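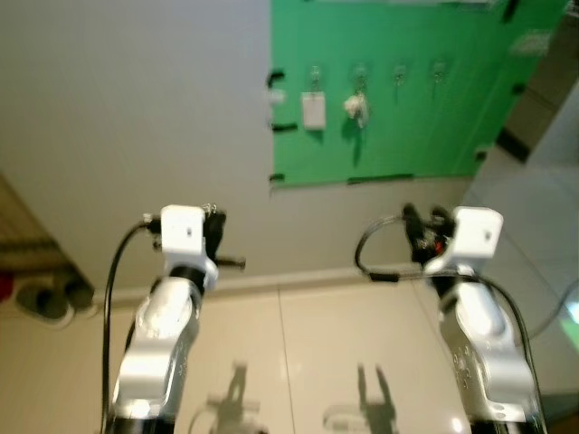 Green board taped to the wall, with a row of four small hooks along the top.

I love a project that takes one afternoon and gets used every single day, and a hook board is exactly that! If your tags and little bags keep ending up in a drawer, give them a spot on the wall.

What you need:
A bright, stiff panel (green is my favorite)
Black tape
4 small metal hooks
A pencil and a level

1. Wipe down the wall and let it dry for 30 minutes.
2. Hold the panel up, check it with the level, and mark the corners lightly in pencil.
3. Tape the left and right sides in short strips, then run a longer one along the bottom. Press hard, really hard!
4. Put the hooks in a straight row near the top, with enough room between them that a card can hang flat.
5. Wait 45 minutes before hanging anything.

Start with light things, like a card on the first hook and a small cloth bag on the second, and leave a couple of hooks free for whatever turns up (something always does).

Sang-wook Choo wrote in to ask about textured walls. Try a test strip overnight first, and go for wider tape if it lifts.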